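The Red Headphones, and Other Things I Should Have Put Away Years Ago

September 27, 2024

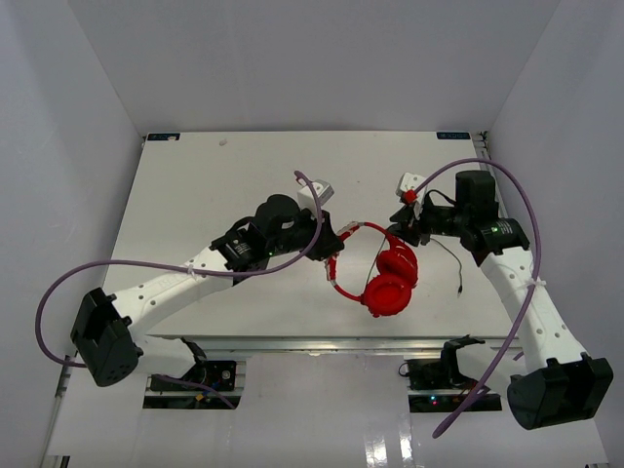

How I ended up caring about headphones

I was never a headphones person. For most of my life I used whatever little earbuds turned up at the bottom of my bag, and when one side died I just listened with the other side until that died too. Then I moved into the apartment on Hulme, with the upstairs neighbor who practices the same bit of piano over and over (he is getting better, bless him), and my sister Emel decided I needed a proper pair that went over my ears. She gave me red ones. Bright red! I would have picked black, like I pick everything black, and I'm so glad she didn't ask me.

The best part of a loud color is that I can find them. I have lost gloves, a library card, two umbrellas and once a whole lasagna (it was in the trunk), but I have never lost those headphones for longer than ten minutes. Red shows up on the couch, it shows up on the bed under a pile of laundry, and on a white table you can spot it from the other end of the apartment.

Where they live now

For a long time they didn't live anywhere. They got sat on. They got hung on the doorknob and knocked off by the door. I tried a drawer, but then the cable from something else would wind itself around the headband and I'd be standing there late for the bus, untangling a phone charger from my music.

My friend Noémi Rácz came over for soup last November and watched me do this, and the next time she visited she brought a wall hook from Tullska, the plain rounded kind meant for towels. It cost her next to nothing and she wouldn't let me pay her back. I put it up beside my desk, a bit crooked – I've never owned a level – and the headphones have gone there every night since. Well, most nights.

If you try the same thing, get a hook with a wide curve. I used a skinny nail at first, in the old place, and it left a dent in the padding of the headband on that pair, which were my roommate's, and I still feel bad about it.

Keeping them nice

I'm not fussy, but the ear pads do get grubby, especially in summer. I wipe them with a barely damp cloth and let them sit out on the table overnight before I hang them back up. The outside of the cups gets a quick rub with a dry T-shirt, mostly for fingerprints. That's the whole routine, and it takes less time than the kettle.

I've been wearing them all week with the new Zikow record, the one with 17 tracks that all run into each other. Track 2 is the one to start with if you're doing dishes. The piano upstairs came in right on the quiet part last night and for a second I thought it belonged to the song.

Soup recipe next time, since three of you asked. It's Noémi's, so I have to get her to write down how much paprika she really uses.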